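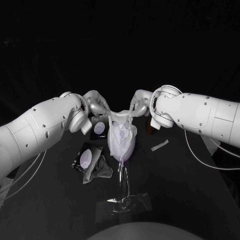 Bag open at the rim, lavender pieces bunched at the bottom. Black window packs to the left.

1/14
Notes on packing small inflated balloons for hand delivery. Lavender latex, white translucent outer bag, clear plastic wrap, white tissue. Written for the Durkine gift counter, posted for anyone with the same problem.

2/14
The problem: an inflated balloon is nearly all volume and no weight. It won't stay where you put it, it picks up lint, and it squeaks against anything dry. Ordinary gift packing assumes the item holds the bag down. A balloon holds the bag open and then leaves.

3/14
Bag first. Thin crinkled material creases at the rim and the creases work as hinges, so the opening folds shut as soon as you let go of one side. Pinch both sides at the rim, thumb inside, and pull outward until the top edge is under light tension. Then fill.

4/14
Pull at the rim only. If you grip lower down, the load goes into one fold and the side seam gives. I lost a fair number of bags this way in March and blamed the supplier (Fontes). It was my grip. The bags were within spec.

5/14
Fill from the center of the base outward. Small pieces find their own level if you lift the bag and let it hang for a moment before closing. Don't shake it. Shaking builds static, and static brings in everything on the table, including whatever came off your sleeve.

6/14
Work surface: black or very dark, matte. Pale film on a pale table is hard to see, and you will leave offcuts in the order. A dark surface also shows lint before the balloon collects it. Keep a gray cloth within reach and wipe between orders. Fold it however you like, it never stays folded.

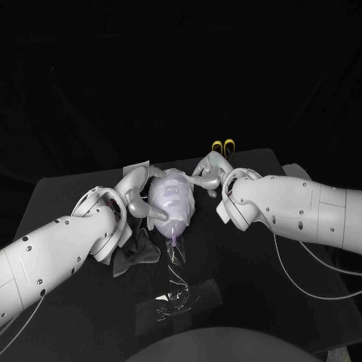

Lavender balloon in clear plastic, held from both sides. Gray cloth next to it.

7/14
Wrapping. Use both hands on opposite sides, one slightly high, one low, spread fingers. Fingertip pressure on a single point stretches the latex locally and leaves a lighter patch. On lavender this shows badly. On dark colors you can get away with it.

8/14
Film allowance: leave 4 inches beyond the overlap. Less than that and the wrap creeps open during transit. More than that and you get a stiff bunch at the neck that rubs. I buy film in 1,000-foot rolls and cut by template. Measuring each piece against the balloon is slower and comes out worse.

9/14
Do not pull the film tight. It should touch the balloon and stop there. Latex expands in a warm car and tight film has no give. Wrinkles are acceptable. Customers at Skiveo were asked which they preferred on the shelf, slightly wrinkled or drum tight, and most had not noticed a difference.

10/14
Order card: set it at the far edge of the table before you start and move it into the bag last. If it goes in first, it ends up under the film with the writing facing inward, and you will unwrap the whole thing to check the name. I have done this on consecutive orders.

11/14
Tissue. One sheet of white, Drulla or anything of similar weight. Crumple it once, open it, then stretch it gently between the fingers before use. The creases keep it from lying flat against the film. Flat tissue slides. Creased tissue stays where it was put, within reason.
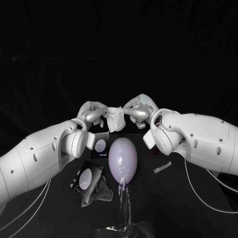
Aparecida Pacheco: I'd skip the tissue on latex altogether. Ours left white fibers in the neck fold and you can't get them out once the film is on. We went to a second layer of film and the returns stopped. Also, are you letting them rest after inflating, or wrapping right away?

12/14
Fair point on the fibers. It depends on the sheet. Soft tissue sheds at any torn edge, pressed tissue much less. I keep the cut edges up and away from the neck. A second layer of film would work too, but it doubles the crackle, and people at the counter complained about the crackle.

13/14
On resting: yes, 30 minutes after inflating, out of direct sun, nothing touching. Fresh latex is still settling and the shape you wrap is larger than the shape you deliver. A slow leak at the knot also shows up in that time. Wrap right away and you find the leak when the customer does.

14/14
Sequence for the wall sheet: wipe the table, card at the far edge, inflate, rest, wrap, tissue, open the bag at the rim, fill, card, close. Gift boxes and ribbon weights are separate topics. I have numbers on ribbon weights – not enough of them yet – and will post those when the next batch is logged.

Correction to 8: the template is cut for the standard size only. For the small ones, the same allowance leaves too much at the neck. Trim after wrapping, with the blade pointing away from the latex.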